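The long life of the tablecloth

When I moved into my flat in August, my aunt sent me one parcel. I was hoping for a kettle or a good knife. Inside was a tablecloth, folded very small, with a card that said only: "Now you have a home." I was a little disappointed, and I put it on a shelf.

It stayed there until the winter. Then a neighbour came for tea without warning, my table was full of old ring marks from cups, and I remembered the parcel. I put the cloth on, and the room changed. I do not know how to explain it better. We sat for four hours.

Since that evening I have been asking people about their tablecloths, and I have learned that almost everybody has a story, even people who say they never use one.

Puspita Manurung has a small shop called Komau, where she sells table linen, new and second-hand. She keeps 700 pieces in a room that is smaller than my kitchen. She can find any of them in the dark, she told me, by touching the hem. "Young customers come in and ask for something plain," she said. "Grey, or white. They walk around the shop and then they buy the one with cherries."

According to her, the pattern is the practical part. A plain white cloth shows every drop of soup, and the host watches it all through dinner. With dots, checks or flowers the eye has somewhere else to go. Her own mother used a plain cloth for funerals and a patterned one for everything else, and the patterned one was washed so often that you could read a newspaper through it.

Dots have been in and out of fashion many times. Puspita likes them on a round table especially. Stripes on a round table always look as if they are going somewhere, she says, and a check needs to be straight or it disturbs people. Dots you can throw on in any direction. She prefers them light on a dark ground, because tea does less harm there.

Fitriani Sitompul repairs cloths at Grelteditz, a workshop two streets from the shop. I had imagined that she mostly mended tears. In fact most of her work is candle wax and burns from hot dishes. For wax she uses brown paper and a warm iron, and she changes the paper often. For a burn she cuts a small piece from inside the hem and sets it into the hole, turning it until the pattern meets. On a spotted cloth this can take her a whole afternoon – one dot in the wrong place, and you see nothing else.

She has strong opinions about storage. Do not fold a cloth always on the same line. Roll it if you can, with a clean sheet inside, and take it out three times a year even if no guests are coming. The oldest one she has at home came from her grandmother and has a blue ink stain near the middle. She knows how to remove ink. She has left this one alone, as it was her uncle who made it, doing his school homework. 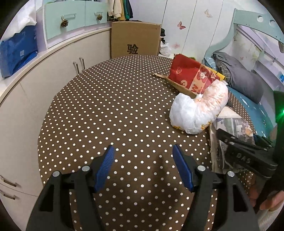
My aunt visited in the spring. She looked at her cloth on my table, lifted one corner, and found the place where I had already spilled coffee. "Good," she said, and asked what we were having for lunch.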